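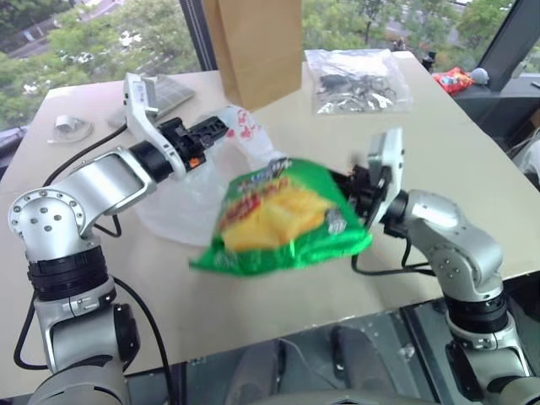

九月一到我就开始惦记出门这件事,尤其惦记出门带什么吃的。衣服我可以拖到出发前一晚再塞,充电线可以到了再买,零食不行,零食我要提前好几天摊在桌上慢慢琢磨。薯片永远是最让我头疼的一个,就那种亮绿色的袋子,中间印着好大一片黄澄澄的薯片,看着就想拆,可是它鼓啊!一包下去,旁边那只半透明的白塑料袋就没剩多少地方了,塑料袋自己也不争气,皱巴巴地摊在奶白色的桌面上,里头还兜着气,按下去这边,那边又拱起来。我跟这两样东西较劲了好多年,这篇就想好好写一写我现在是怎么装零食的,顺便唠叨一点别的。

先交代一下这趟去哪儿。我和Estíbaliz Aranda约了去Zisura,一个在山里的小镇,火车转大巴,路上差不多要耗掉一整个白天。她是我以前合租的室友,搬走以后我们每年还是会凑一起出去一趟。路线她定,吃的我管,这个分工从第一年就这样了,起因是第一年她带的零食是一整根没切的香肠和一罐橄榄,没带刀,也没带牙签。橄榄我们是倒在罐子盖里用手捏着吃的,汁水流了一袖子,那件衬衫后来我只在家里穿。

说回薯片。

我以前装薯片有过一个很蠢的阶段,就是在袋子上戳个小洞,把气放掉,再用胶带封上。想法是挺美的,扁扁一片,往包的夹层里一插,省地方。结果你们猜也猜得到,到了目的地打开,一袋子渣,而且是潮的渣,那天下着雨,车厢里又闷。我们俩拿勺子舀着吃了几口,最后拌进了晚上的沙拉里(说句公道话,拌沙拉还挺香的,咸咸脆脆,跟炒过的面包丁一个路数,后来我在家真的这么干过好几回)。

第二个阶段是买桶装的。桶装的结实,竖着放也行横着放也行,但我就是觉得不过瘾,薯片嘛,还是要那种拆开袋子手伸进去窸窸窣窣的感觉。再说桶到后半截手根本进不去,得往外倒,一倒就倒多了,碎末全在腿上。大巴上弄一身碎末是很丢人的。

所以现在我又回到袋装了,不放气,也不硬塞。我的办法是让薯片最后一个进袋子。听起来很没技术含量对吧,可我真的是摸索了好久才老老实实这么做的。以前我总是先装薯片,它大呀,大的东西先放,装行李箱不都这么教的吗?箱子是硬的,塑料袋是软的,规矩不一样。软袋子里先放一包鼓鼓的东西,后面再放什么都坐不稳,饼干压在薯片上,瓶子又压在饼干上,提起来一晃,全往一边歪。

现在的顺序是这样:水和瓶装的饮料根本不跟零食放一块儿,单独放背包侧兜。塑料袋最底下铺一层扁的硬的,比如盒装饼干、巧克力、那种一排一排的威化。上面放果干坚果一类的小袋子,它们会自己找缝往下溜,不用管。再上面是怕压但是不怕挤的,面包卷啊,海苔啊。最后薯片躺在最顶上,袋口不系死,两只提手松松地打个活结,薯片露个头出来都没关系。

不系死这一点我要多说两句。系死了以后袋子里那些气出不去,整个袋子像个枕头,往行李架上一放,车一拐弯就滑。而且一路上要吃东西呀,你系一个死结,十分钟以后就得解,解不开就撕,撕了袋子就废了。我见过Estíbaliz在火车上用钥匙锯塑料袋,对面坐着的老太太看得瓜子都不嗑了。

塑料袋我也是有讲究的。太薄的不要,饼干盒的角一顶就穿。太厚的也不要,太厚的那种硬邦邦哗啦哗啦响,清早的车上别人都在睡觉,你翻一下袋子全车厢都听见。我喜欢半透明的,不用翻,隔着袋子大概就知道东西在哪个角。家里抽屉有一格专门放这种袋子,我妈那辈人是要叠成小三角的,我学过,叠了一阵子,后来就团一团塞进去了。团的坏处是要用的时候得先把它甩开抖平,有的折痕怎么抹都抹不掉,不过装东西又不影响,随它去。

有人会问那你怎么不用布袋。我用啊,布袋是装买菜的。零食用布袋我试过,最后那袋子底下永远有一层抖不干净的芝麻,洗也洗不掉,夹在缝线里。塑料袋回来以后翻过来抖一抖,擦一把,下回接着用,我手头有一只都跟我跑了三趟了。

然后讲讲买。这次的东西大部分是在Pretar买的,就我们楼下拐过去那家超市,今年年初换了老板,货架整个重新摆了一遍,害得我到现在找酱油还要绕一圈。零食倒是比以前多。我给自己定的预算是200块,两个人一天的嘴,够了。其实要是认真算,超市里随便拿拿很容易就超,我的毛病是看见没吃过的口味就想试,试了又不喜欢,不喜欢又舍不得扔,最后家里柜子里全是开了封夹着夹子的半包。这次我忍住了,没见过的只许拿一样,拿的是Ornano的杏子夹心饼。Ornano以前只做咸饼干的呀,什么时候出的甜的?我在家已经偷偷拆了一小包,夹心有点酸,不腻,饼干偏硬,泡奶茶里五秒钟刚好。五秒啊,多了就断在杯子里捞不上来。

Tefera的咖啡也要带,挂耳的那种。Zisura那边住的小旅馆有热水壶,但是早餐的咖啡据Estíbaliz说(她前年自己去过一回)喝起来像泡过咖啡的水。我不挑,可是早上第一杯我还是想喝点像样的。挂耳包装又扁又轻,塞哪儿都行,我一般塞进洗漱包里,跟零食分开,省得饼干都沾上咖啡味。这事真的会发生,有一年我们的米饼全是摩卡味的,也不难吃,就是怪。

咸甜的搭配我有一个自己的小规矩:咸的比甜的多。坐车久了嘴里发淡,甜的吃两口就腻,咸的能一直吃下去。可光吃咸的又渴,渴了喝水,喝多了水又要跑厕所,大巴上没有厕所,进山那一段路40分钟里头全是弯,司机是不会给你停的。所以咸的放在火车上吃,上大巴以后就只吃苏打饼和话梅。话梅是给Estíbaliz的,她晕车,嘴硬不承认,每次都说自己是困了。

那包绿的薯片我打算留到火车过了中段再拆。为什么呢,一来刚上车的时候不饿,出门前我们肯定要去吃碗面的;二来一拆薯片,后面别的就没人理了。先吃水果,水果不经放。葡萄我洗好了擦干装饭盒里,饭盒底下垫张厨房纸,这样不会泡在自己的水里。苹果就整个带着,削皮刀是不带的,有一次过安检被拦下来翻了半天包,后面排了长长一队人,我脸都烧了。连皮啃就是了。

鸡蛋我今年不带了。我知道火车上吃茶叶蛋是很多人的童年回忆,我也爱吃,可是剥下来的壳没地方放,小桌板上那个托盘总是不知道上一位乘客往里扔过什么。再加上那个味道,自己吃着香,旁边的人未必。算是长大了一点吧,我也会想这些了。

桌子我也想夸一下。我现在收拾零食都在家里这张奶白色的桌子上弄,以前是坐在地板上,铺一地,腰疼,脚还麻,有一次起身一脚踩上了一袋虾片,嘎嘣一声,心都碎了。后来就改在桌上。浅色的桌面有个好处,掉了什么渣一眼就看到,拿湿布抹一下就完。坏处也是这个,掉了什么渣一眼就看到,你没法装作没看见。我装一次东西总要擦两三回。

而且东西摊在高的地方,站着装,人会利索很多。坐着就容易边装边吃。我以前装着装着就少一包,装着装着又少一包,自己还纳闷。站着手上不停,一包一包往袋子里递,递完了提起来掂一掂,重了就拿掉一样硬的,歪了就把薯片抱出来重新放。这个抱进抱出的过程我每回都要来几遍,薯片袋子滑,表面又亮又滑,捏着边上那条封口提最稳,捏中间反而不好,手一使劲里面就咔嚓。捏边!这算是我这篇里最有用的一句了。

还有一个事情,垃圾。以前完全没想过,结果吃完一路的包装纸,口袋里塞得满满当当,下车的时候像只松鼠。现在我会在袋子最底下先叠一只空的小袋子进去,吃完的都往那里面扔。果核、纸巾、撕下来的小角角,统统进去,到站了一扔,干干净净。薯片吃完的空袋子更好用,它本来就是个袋子嘛,瓜子壳话梅核直接往里丢,口一折,一点不漏。

我算了一下(我这人有时候会突然很爱算账),去年一年我在零食上花掉的钱有4000块。写出来我自己都愣了一下,这还不算奶茶。Estíbaliz听了说你少吃一半都够再来一趟Zisura了。道理是这个道理,可出来玩要是路上没东西吃,我宁可在家待着。她说行吧行吧,那你多带一包辣的。

辣的我还没买。明天下班去Pretar再转一圈,顺便补一盒牙签,以防她又带橄榄。她昨天在电话里提了一嘴,说家里还有一罐,语气很可疑。

上次有位读者留言问我坐长途怎么保护面包不压扁,我那时候回得很敷衍,说放上面就行。后来想想也不全对。圆的软面包放上面确实可以,可是长条的最好竖着贴袋子边放,借着饼干盒的那面撑一下,这样薯片压下来的时候它不吃力。奶油馅的就别带了,再怎么放都会出事,一热就往外冒,糊在包装上,撕开以后连手带脸都是。带一包切片的吐司倒是很稳当,到了旅馆还能当早饭,夹点火腿,配一杯Tefera,挺像那么回事的。

对了,如果有谁去过Zisura,知道镇上哪里有卖那种烤栗子的,给我留个言。Estíbaliz说大巴站出来右手边有一个摊子,可她上次是冬天去的,九月不晓得出不出摊。要是有的话我就少带一包坚果,袋子还能再松快一点,薯片也能躺得舒服些。

先写到这儿,洗葡萄去了。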